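Ticket: Snack station at Stelville open day, left gripper dropping packets at chute
Site: Stelville, demonstration room, bench 2
Opened by: bench operator
Status: Closed, with follow-up
Priority: High until doors, then Normal

Summary

The two-arm bench is set up to hand out snacks to visitors. A visitor picks a compartment, the left arm goes to the dispensing chute, takes the front packet and sets it on the handover tray. During setup the left arm missed or dropped packets at the chute often enough that we could not run it in front of people. Right arm not affected. Doors open at 10:00.

Log

7:40 a.m. Powered up both arms. Homing OK. Loaded the Jillis handover program, same version we used in rehearsal. Set speed limit to 320 mm/s as agreed for visitor hours.

7:55 a.m. First dry run with no packets. Left arm reaches the chute, closes, lifts, goes to tray. No faults.

8:05 a.m. Loaded packets. First pick good. Second pick closed on the side of the chute and stopped on a force fault. Cleared and retried. Same fault, same place.

8:15 a.m. Checked the fault list. All faults are at the close step. Nothing on approach, nothing on the way to the tray. Force limit on the gripper was at the default of 500. Dropped it to 300 so it would not shove the dispenser if it hit the side again.

8:20 a.m. Three more tries. One pick, one fault, one packet lifted and dropped before the tray. Lower force is fine for the wrappers but did not fix the miss.

8:30 a.m. Suspected the wrist camera offset. Ran the calibration card. Result was inside limits. Left the offset alone.

8:45 a.m. Suspected the dispenser had shifted. Put a ruler against the base and compared it with the setup sheet. The sheet gives the position of the large compartment only. It has no entry for the front of the chute. Added to follow-up.

8:50 a.m. Jogged the left gripper down to the chute by hand at 10 percent speed and held it there to look at the wrist view.

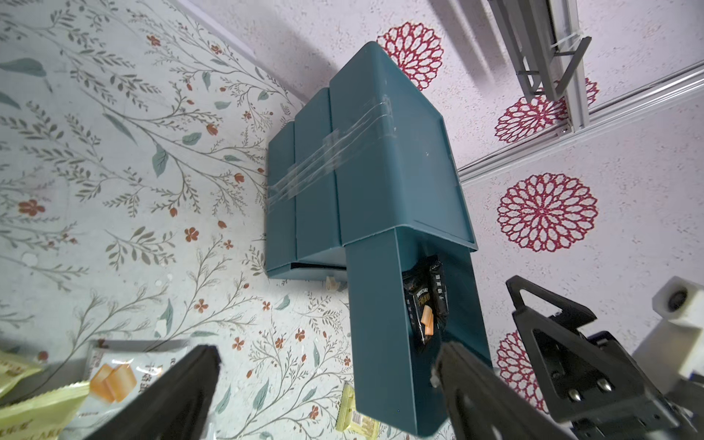
Category: Gripper / Pick position / Wrist camera

8:55 a.m. Two packets in the lower opening of the chute, stacked against each other, the DIRTYCAKE one in front. One finger has its tip close to the front of the chute at this position. The program's search box takes in the bench surface next to the chute as well, and there are loose snacks lying there. Opened the detection list and found the program was scoring a loose packet on the surface higher than the front packet in the chute. When it switched between the two, the close point landed in between, on the chute wall. That matches the force faults.

9:05 a.m. Narrowed the search box to the chute opening only. Saved as a new profile so the rehearsal one is still there if we need to go back.

9:10 a.m. Ran ten picks with the new profile. No force faults. One packet dropped before the tray.

9:20 a.m. Looked at the drop. The arm was lifting before the gripper reported closed. Added a wait of 100 ms after close. Ran ten more. All ten reached the tray.

9:30 a.m. Checked that the tape on the compartments was holding after the earlier bumps. No new tape added.

9:40 a.m. Tried one visitor cycle from the touch panel, start to finish. Good. Told the front desk we could open on time.

10:00 a.m. Doors open. Running on the new profile.

11:25 a.m. One stop. A visitor leaned over the barrier and tripped the light curtain. Normal behavior. Reset and carried on.

1:10 p.m. Chute ran empty and the arm closed on nothing, then went to the tray anyway. Program does not check for an empty grip. Refilled. From here on the operator checks the chute after each group.

3:30 p.m. Doors closed. No more force faults since 9:05.

Cause

Search box too wide, so the program picked between packets in the chute and packets on the surface. Second cause for the drops was no wait after close.

Fix

New search box, gripper force 300, wait of 100 ms after close.

Follow-up

1. Add the front of the chute to the setup sheet, measured from the same corner as the large compartment.
2. Ask Gunawardena whether the Jillis program can report an empty grip. If it can, stop and show a refill message on the panel.
3. Keep spare snacks in a bin off the bench during demonstrations.
4. Copy the new profile to the Kakov bench before the August visit. That bench has the older gripper, so test the force setting again before using it there.

Items 1 and 3 done the same afternoon. Items 2 and 4 moved to their own tickets.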